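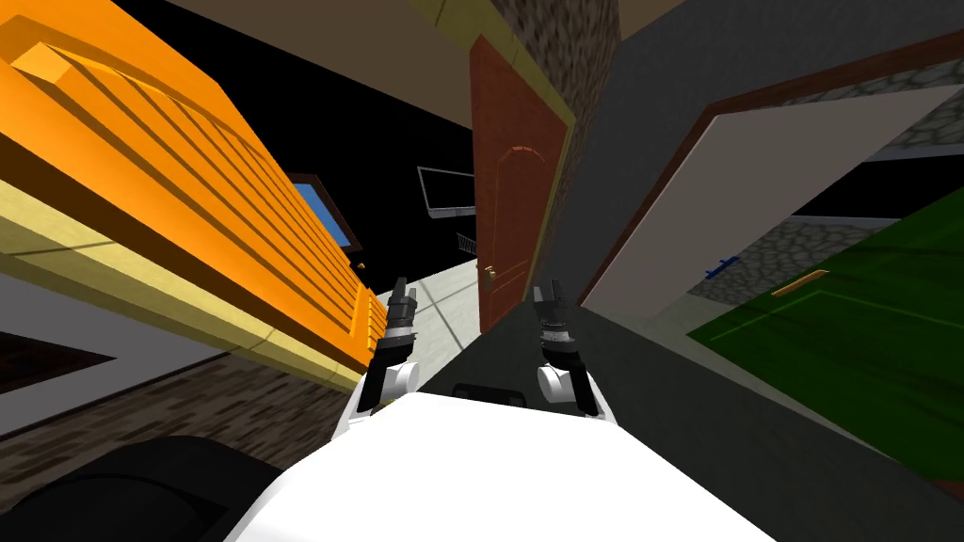

Lindside House is the practice house our robotics club built so that students can drive a two-armed robot without anyone having to own one. I'm Aranka Gál, I run the after-school robotics class at Zondulbridge, and I've been through every room of it more times than I've been through my own kitchen! The idea is simple enough. You sit down at a computer, you load the house, and you've got a white robot with two arms and dark, many-fingered hands that goes wherever you send it. Most students head straight for the reddish-brown door with the little gold knob, because who doesn't want to open a door on day one, and then they find out how much there is to think about before a hand gets anywhere near a knob. Where's the body? Which arm is closer? Will the other one hit the wall on the way past? I love that first half hour. It's noisy.

What you get

The package has the house itself, the two-armed robot, a second set of hands with plain two-finger grippers (more on those below), and the task cards we use in class. There's also a save folder where each student's runs go, named by student and task, so please don't rename it or the replay tool won't find anything. The teacher notes were written by Lorna Marquez, and they're short. She teaches eighth grade and has no patience for long ones.

Task cards

The cards come in 6 sets. Set one is just moving around: go through a doorway, turn, come back, stop where you meant to stop. Set two is reaching. From set three on you're picking things up, and this is where I'd slow down and let people repeat a card as often as they like. Reynaldo Catacutan's group at Macapagal went through set three in one afternoon and then had to go back to it for most of a week, and they were glad they did (he told me so, a bit grudgingly).

The two-finger grippers

I'd start beginners on these for the pick-up cards, even though the hands with lots of fingers look much more fun. With two fingers there's only one question, is the thing between them or isn't it, and a twelve-year-old can see the answer on the screen. Round things are the best practice. Take the yellow one on the red-brown wood: one finger on each side, close slowly, and keep an eye on the brown one right behind it, since that's what you'll bump if you come in too far. The edges on the shapes are chunky, you can see the flat faces on them, and I kind of like that because it gives students something to line up with. Try coming in from a couple of different directions before you settle on one.
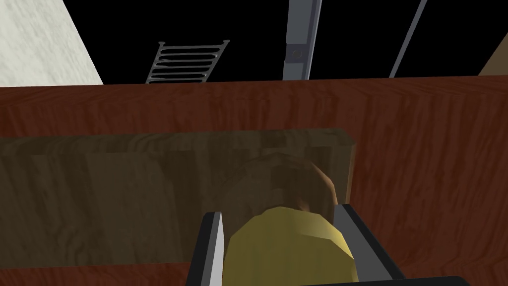 Recording and replay

Every run can be recorded and played back, and for me that's the best part of the whole thing. The class project this year was to collect practice runs, and the goal we wrote on the whiteboard in August was 2,000. We're at 1,443 recorded, of which 1,387 were good enough to keep after Kianoush Hashemi and two of the older students went through them. So no, we haven't hit the goal, but the replays are so useful that I've stopped worrying. Put a student's first try at a card next to their latest one and let them watch both. They start pointing at the screen and arguing with themselves.

A tip: have students say out loud which arm they're about to move before they move it. Left and right get mixed up fast once the robot has turned a few times, and if the view is tilted too it's a real puzzle.

Things I'd still like to fix

The tutorial assumes you already know how to load a task card, and you don't, so do that bit together. The replay tool has no slow button yet. Gerardo Aquino is working on one and keeps telling me it's nearly there. I'd also like a louder sound when a grip fails, but Lorna has asked me very nicely not to.

For competition teams

If your team is entering the Promow student challenge, use sets four and five and skip the rest until you're comfortable. Those have the two-arm tasks, and two arms take a lot more talking between teammates than one. We put two students on each robot, one per arm, and swap them after every run.

How to get it

Clubs and classes can ask for a copy through the Zondulbridge contact page. Tell us how many students you have and what computers you're using, and I'll write back myself, usually in the evening after I've cleaned up the classroom.

Page updated 2020-11-26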